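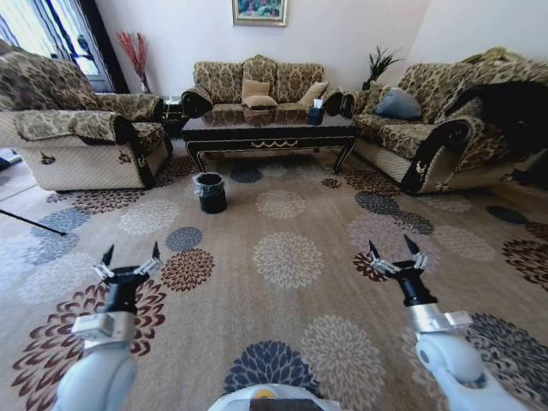

How do you set up a small youth soccer tournament so every team gets enough games?

Posted by Pendo Mollel, 12/07/2020

Hi all, I've been roped into running the under-12 soccer tournament for our neighborhood league in Judarstead and I'm in over my head. We have 6 teams signed up and 2 fields at the park for one day. Last September the lady who did it before me ran a straight knockout, and half the kids were done by mid-morning after their parents had driven all that way. I got an earful from my own sister about it and I wasn't even in charge then!

What I want is for each team to play at least three times and still have a final at the end. I tried drawing it up on the back of an envelope and kept ending up with the same team on both fields at once. We've got $305 in the pot and I was planning to spend most of it on referees and a trophy. Is that enough? Also, do I need to do anything about insurance, or is that the park's problem? Sorry for so many questions in one post.

Mwende Simiyu

Been doing these for years, so take a breath, your size is easy. Split your teams into two groups of three. Everybody plays the other two in their group, so that's two games each. Then the group winners play each other for the trophy, the second-place teams play for third, and the last-place teams play for fifth. Three games for every single kid, and no one goes home early.

Put group A on one field and group B on the other and your double-booking problem goes away. With three in a group there's always one team sitting out, and that's your rest break built in. I do two halves of fifteen minutes with a short break, and I leave a good gap before the next kickoff – you'll need it, there is always a shoe missing.

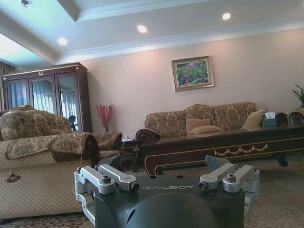
Write down your tiebreakers before the first whistle and hand a copy to every coach. Mine go head to head, then goal difference, then goals scored, then a coin toss. I cap goal difference at four per game so that a strong team doesn't keep piling it on against the little guys. The one year I forgot to put it in writing I had two coaches arguing at my table for the whole lunch hour, and one of them was my neighbor.

On money, we paid our teenage refs a flat $185 between them for the day, and they were happy with it. That would leave you enough for a modest trophy and a lot of orange slices. Skip the giant cup. Small medals for everyone go over better at that age, and you can order them blank and put stickers on the back.

Jamie Bramwell

just do round robin, everyone plays everyone. fairest way. we did it at Zallport and the kids loved it

Chepkoech Mugo

Jamie's idea is nice if you have two days, but that's fifteen games and five per team, which is a lot of running for eleven-year-olds. I'd go with Mwende's groups.

Nobody answered the insurance part so I will. Don't assume the park covers you! Ours wanted a certificate from the league before they'd confirm the booking, and it took ages to come through. Call the parks office first and ask what they need from you, then ask your league whether its policy covers a tournament as well as regular season games. Ours didn't, and we had to get it added.

Also get somebody other than you to keep the scores. My first time I was doing results, first aid and the parking all at once, and I wrote down a 3-1 as a 1-3. I'm still hearing about it.

Pendo Mollel

Thank you so much, this is a huge help! Going with the two groups, and I'm stealing the goal cap too. Calling the parks office tomorrow – Chepkoech, did they want the certificate on paper or was email okay?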